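Why You Wait at the Doctor's Office, and Who Everyone Is

By Fletcher Donnelly
Posted 4/6/25 in Kids' Health Pages

Ages 8 to 12

You have a sore ear. Your dad calls the clinic, you drive there, and then you sit in a chair for a long time. A boy who came in after you gets called first. Why?

Most of what happens in a clinic or a hospital happens behind doors, so it can look as if no one is doing anything. This page explains what is going on back there.

The front desk

The first person you meet is usually a receptionist. The receptionist asks for your name and your birthday. You may be asked for your birthday again by the nurse, and again by the doctor. They haven't forgotten. Two children can have the same name, and checking the birthday each time helps make sure that the right child gets the right medicine.

The receptionist also gives your parent forms to fill in. The forms ask about allergies, medicines you take, and any illnesses you have had before. If you know something your parent doesn't, such as that a certain bandage makes your skin itch, say so now.

What triage means

Triage is a word that comes from French. You say it "TREE-ahj." It means sorting.

In an emergency room, people are not seen in the order they walk in. A nurse talks to each person soon after they arrive and decides how quickly that person needs help. Someone who is having trouble breathing goes first. Someone with a deep cut that won't stop bleeding goes soon. Someone with a sore toe can wait safely, even though the toe hurts.

So if another person goes ahead of you, it often means that person is sicker than you are. It can also mean they are there to see a different doctor, or to have a quick thing done, like having a bandage changed.

If you start to feel worse while you are waiting, tell a grown-up. The nurse can check you again and may move you up.

The nurse

The nurse will probably take your vital signs. These are measurements that show how your body is working.

Temperature tells whether you have a fever. A normal body temperature is near 98.6 degrees Fahrenheit, and it goes up and down a little during the day.

Pulse is how many times your heart beats in a minute. If you are 10 and sitting still, it might be 80 or it might be 100. Both can be fine. If you ran in from the parking lot it will be faster, so sit for a bit first.

Blood pressure is measured with a cuff that goes around your arm and squeezes. It feels tight and then it lets go. Try not to talk while it's working.

The nurse may also weigh you. A lot of medicines for children are measured out by weight, and a small child needs less than a big one.

The doctor

The doctor asks questions, looks, listens, and feels. When did it start? Does it hurt all the time or only when you swallow? Have you been sick to your stomach? Answer as well as you can. "I don't know" is a good answer if you don't know.

Some children say "it doesn't hurt" when it does, hoping they can go home sooner. This makes the doctor's job harder and can make the visit longer.

Sometimes the doctor knows what is wrong right away. Other times the doctor has an idea but needs a test to be sure.

Where your sample goes

A sample is a small bit of something from your body. It could be blood, urine, or a swab from the back of your throat. It goes into a container with a label on it. The label has your name and other details, so it can't be mixed up with someone else's. 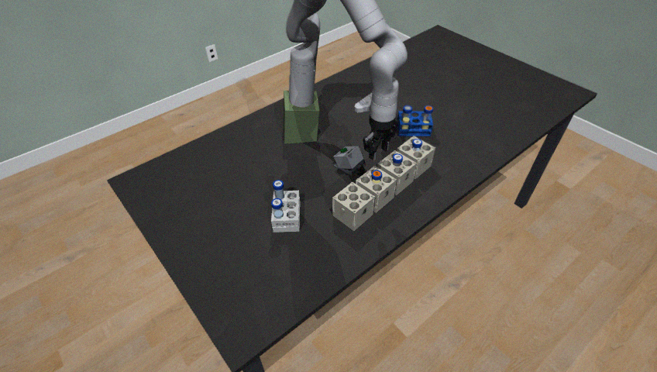 Some tests are done in the clinic while you wait. A quick strep test is one of those. Others have to be sent to a bigger lab, where people called medical laboratory scientists work. You will probably never meet them. They check the sample, run the test, and send the result back to the doctor.

Certain tests can't be hurried. If the lab wants to find out which germ is making you sick, it may need to let the germs grow in a dish first. That can take 3 days or more. No one can make germs grow faster by calling the lab, although parents do call.

Why people get upset

Waiting is hard. It is harder when you are in pain, or when someone you love is sick and you don't know what is wrong. People in waiting rooms are often frightened, and when people are frightened they sometimes get angry.

You may see a grown-up speaking loudly to the receptionist. That can be scary to watch. The receptionist usually didn't cause the problem and usually can't fix it alone. Shouting doesn't help the doctor work faster, and it can stop staff from helping the next person.

It is fine to ask questions, though. You or your parent can say:

"Could you tell us how much longer it might be?"

"She's feeling worse. Can someone look at her again?"

"We don't understand what happens next. Could you explain it?"

Doctors and nurses can also be tired. In many hospitals a shift lasts 12 hours. They may have come from a room where someone got bad news. Most of them will still try to be kind to you.

What if a mistake happens?

People who work in hospitals are careful, but they are people, and mistakes happen sometimes. That is why there are so many checks, such as asking your birthday over and over. If something seems wrong to you, tell your parent or the nurse. You might say, "That isn't the medicine I had last time." You won't get in trouble for asking. There may be a simple reason for the change, and they can tell you what it is.

Things to bring

A book or a quiet game. A sweater, as waiting rooms can be chilly. A list of your medicines, if you take any. A stuffed animal is fine at any age. I once saw a 14-year-old with a very large rabbit.

Ask before you eat or drink anything. For some tests your stomach has to be empty.

Words to know

Clinic: a place where you see a doctor or nurse and then go home.

Emergency room: the part of a hospital for people who need help quickly.

Sample: a small amount of something, such as blood, taken for testing.

Triage: sorting patients by how soon they need care.

Vital signs: measurements such as temperature, pulse, and blood pressure.

For parents and teachers: you may print this page for use at home or in class. Next in this series: What Is an X-Ray, and Why Do I Have to Hold Still?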